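Asunto: Re: [teletrabajo-coop] Propuesta: pasar todos los puestos a teclado y ratón inalámbricos
De: Faustino Escobedo
Para: lista teletrabajo-coop

Hola a todas y todos:

Contesto por la lista y no en privado, aunque Normand me lo pidió, porque si al final compramos lo vamos a pagar entre todos. Copio lo esencial de su mensaje para quien no lo haya leído.

Normand Campbell escribió:
> Después de mirar varias opciones, propongo que en julio cambiemos
> los periféricos de toda la oficina por el lote inalámbrico de
> Skument. Las ventajas son evidentes: mesas despejadas, menos
> averías, menos dolores de muñeca y un único proveedor. Según su
> comercial, las empresas que dan el paso recuperan la inversión en
> menos de un año solo por el tiempo que se ahorra la gente. La
> batería dura 90 días y el alcance es de 10 metros. Además, el
> receptor es tan pequeño que se queda puesto y te olvidas de él.
> Si no hay objeciones antes del viernes, hago el pedido.

Pues hay objeciones. Las pongo por partes, que si no luego me dicen que me enrollo.

1. Lo del tiempo ahorrado

He pedido al comercial de Skument el estudio del que sale esa cifra. Me mandó un folleto. Le volví a pedir el estudio y me mandó el mismo folleto con otra portada. En la letra pequeña dice que los datos proceden de «clientes satisfechos», y no aclara cuántos eran ni qué hacían con los insatisfechos. Tampoco entiendo de dónde sale el ahorro. Yo tardo lo mismo en escribir un correo con cable que sin él, y el que tarda en contestarlos va a seguir tardando.

Si alguien tiene una medición hecha en una oficina parecida a la nuestra, la leo con mucho gusto. Lo del «menos de un año» no lo firmo.

2. Los receptores

«Te olvidas de él» es una descripción bastante exacta de lo que pasa, y por eso me preocupa. Cada juego trae su receptor USB y con muchos modelos no vale el de otro. Cuando se lleva un portátil a una reunión, el receptor viaja con él y el ratón se queda en la mesa. Luego alguien lo saca para enchufar una memoria y lo deja en lo primero que encuentra. No tengo nada contra guardarlos en una tapa, un cajón o un bote de clips, pero hay que decidir dónde y apuntarlo, cosa que la propuesta no menciona.

El año que probamos los Daker en administración pasó justo eso. Pedimos repuestos y nos dijeron que no vendían receptores sueltos, que había que comprar el juego entero. Acabamos con ratones en perfecto estado dentro de una caja, sin pareja. Allí siguen, por si alguien quiere verlos.

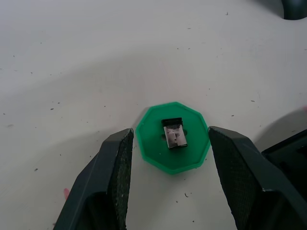
3. Las averías

Normand dice «menos averías». Menos averías de cable, se lo concedo. A cambio tenemos pilas, contactos sulfatados, interferencias y la pregunta de si el ratón está roto o solo apagado. Miré la hoja de incidencias, que por cierto rellenamos cuatro gatos. Hay 9 de periféricos con cable y casi todas se arreglaron desenchufando y volviendo a enchufar. De los inalámbricos no puedo dar un número serio, porque la mayoría ni se apuntaron: la gente cogía otro ratón y a correr.

Con esos datos no se puede afirmar que una cosa falle más que la otra. Ni lo que dice él ni lo contrario. Lo que pido es que no aparezca como «evidente» en un acta.

4. Los 90 días de batería

¿Con cuántas horas de uso al día? El folleto no lo dice. La ficha de Grewal, que es un competidor y también quiere vendernos algo, por lo menos indica que su cifra se calcula con un uso «moderado», que ya es decir poco. Si tenemos que comprar pilas, el gasto es nuestro y debería figurar en el presupuesto. Y si son baterías recargables soldadas, quiero saber qué hacemos con el ratón cuando la batería deje de aguantar. Sospecho que la respuesta es tirarlo, y no me gusta para una cooperativa que tiene una política de residuos colgada en la entrada.

5. Las muñecas

Aquí voy con cuidado porque hay compañeras con molestias de verdad y no quiero frivolizar. Pero el cable no es lo que les duele. Lo que cuenta es la altura de la mesa, la forma y el tamaño del ratón, dónde apoya el antebrazo y cuánto rato se está sin levantarse. Un modelo único para todo el mundo, inalámbrico o no, me parece justo lo contrario de lo que necesitan. Hay quien tiene la mano pequeña, hay dos zurdos en diseño (saludos) y hay quien trabaja con tableta y no toca el ratón en toda la mañana.

El que venga con la palabra «ergonómico» impresa en la caja no me dice nada. No conozco ninguna caja de ratón que ponga «antiergonómico».

Si queremos gastar en esto, llamemos al servicio de prevención, que ya lo pagamos, y que pase por los puestos. Luego se compra a cada cual lo suyo.

6. Las mesas despejadas

Me hace gracia, lo reconozco. Las mesas de esta casa no están llenas por los cables. Una mesa grande y clara queda muy bien en la foto del catálogo, y a los dos días tiene encima un ratón, migas, el cargador de alguien y una pieza suelta que ya no se sabe de qué aparato era.

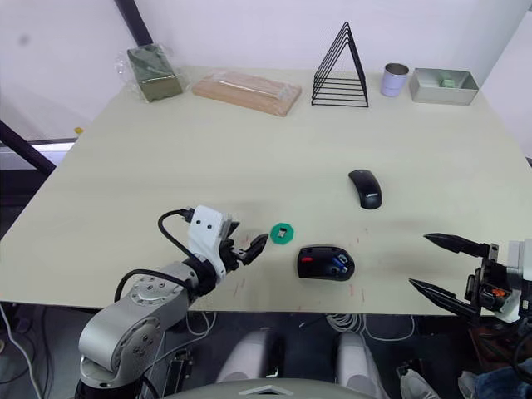
El ratón negro con detalle rojo, junto a la pieza verde.

Y queda por decir lo de los cargadores. Si los teclados nuevos se recargan, tendremos un cable más por puesto, y será de los que se prestan y no vuelven.

7. El proveedor único

Ya pasamos por esto con Kunico y las sillas. Precio estupendo el primer año, y el segundo, cuando hubo que reponer, el modelo estaba «descatalogado» y el equivalente costaba bastante más. No digo que Skument vaya a hacer lo mismo. Digo que en la oferta que circuló no hay ni una línea sobre reposición, ni sobre precio de unidades sueltas, ni sobre cuánto tiempo se comprometen a mantener el modelo. La garantía la cuentan desde la fecha de factura, y el pedido llega cuando llega.

También me llama la atención el plazo. La oferta caduca el viernes, igual que caducaba la anterior, que luego resultó ser la misma. Las prisas son suyas.

Lo que propongo

- No hacer el pedido el viernes.
- Que quien quiera ratón inalámbrico lo pida y se le compre, sin lote. Quien esté bien con cable, que se quede como está.
- Probar durante 60 días con los que se apunten voluntariamente, y que se anoten las incidencias, todas, también las tontas.
- Pedir precio por escrito de receptores sueltos antes de elegir marca. Si no los venden, para mí esa marca queda fuera.
- Vaciar la caja de los Daker y ver qué se puede emparejar todavía.

Sé que suena a que me opongo a todo y Normand me lo va a decir, con razón, porque el año pasado también voté en contra de la cafetera. Si la prueba sale bien, seré el primero en callarme y cambiar de ratón. Pero quiero verla antes de pagar.

Normand, una pregunta concreta, para que no se pierda entre lo demás: ¿el precio de la oferta lleva el IVA incluido? En una página parece que sí y en la siguiente parece que no.

Un saludo,
Faustino

PD: Por favor, contestad debajo del texto citado y recortad lo que sobre. En el hilo de las persianas había que bajar tres pantallas para encontrar un «de acuerdo».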